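The open afternoon at Flakurberg began at two, and by ten past Jeptoo Gachanja had the visitors' sheet folded in her coat pocket. She had come from Stanard to assess the disassembly cell. Stisen, who ran it, had given her a stool and a copy of the cycle log.

"Processor first," he said. "Then the drive. Tolerances are on page 6." 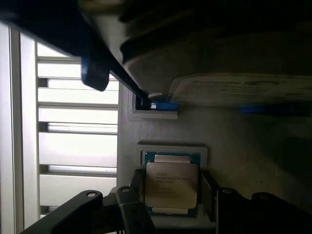 She read page 6. Grip force was set per part and logged per part. The log held 3785 entries, of which 191 were marked as aborted.

"What counts as an abort?"

"Anything I have to touch."

She wrote that down. A man behind her asked whether it could do laptops. Stisen said no.
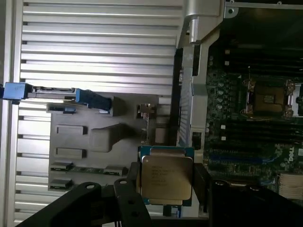

"Shabalala wrote the approach path," Stisen said. "It used to come in square. We lost about 300 contacts that way - bent, mostly."

"Is Shabalala here?"

"Left in February."

Gachanja turned the log over. The aborts stopped being annotated in February as well. Before that each had a line in the margin: lid skewed, label lifted, operator late. After it there was only the code.
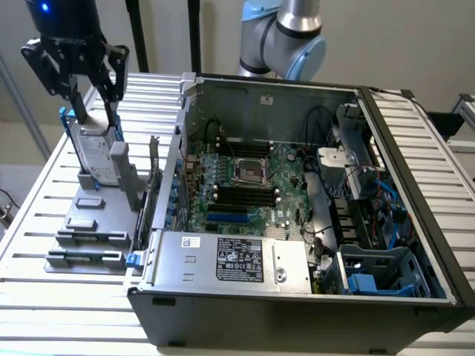
"Who reads the codes now?" she asked.

"They go to a file."

"And who opens the file?"

Stisen adjusted the height of his own stool, which took some time. The man behind her asked whether it could do printers.

Gachanja wrote *annotation - resume* and underlined it. Then she asked for the January pages, and a pencil with a better point.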